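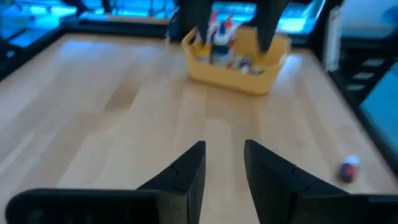 The long table, Sunton office.

Hi, I'm Muireann Ó Gríofa, and I run Plelon, a small newsletter and website covering state politics for people who have jobs, kids and not much patience for press releases. I started it after sitting through a planning bill debate that went until 2 am — I'd read three news stories on it the next day and still couldn't have told you what the amendment did!

So I wrote it up myself, in everyday words, and sent it to my neighbours. It went to 225 people by the end of that session. Now it's a bit over 2000, and I still answer the replies (slowly, sorry).

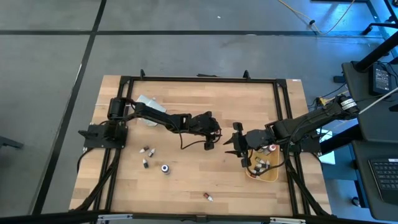 Joseph joined me in the second year and looks after the voting records, so if you want to know how your local member voted on something, he's your man. We keep every division in a searchable list we call Zomeo, which has passed 1000 entries and is free for anyone to use.

We don't take money from parties, candidates or lobby groups. Readers chip in what they can, and that covers the rent and the hosting. Neither of us belongs to a party, though we've both got opinions and you'll probably pick up on them.

The newsletter goes out every Saturday while parliament's sitting. Spotted a mistake? Hit reply and tell us — corrections go at the top of the next one.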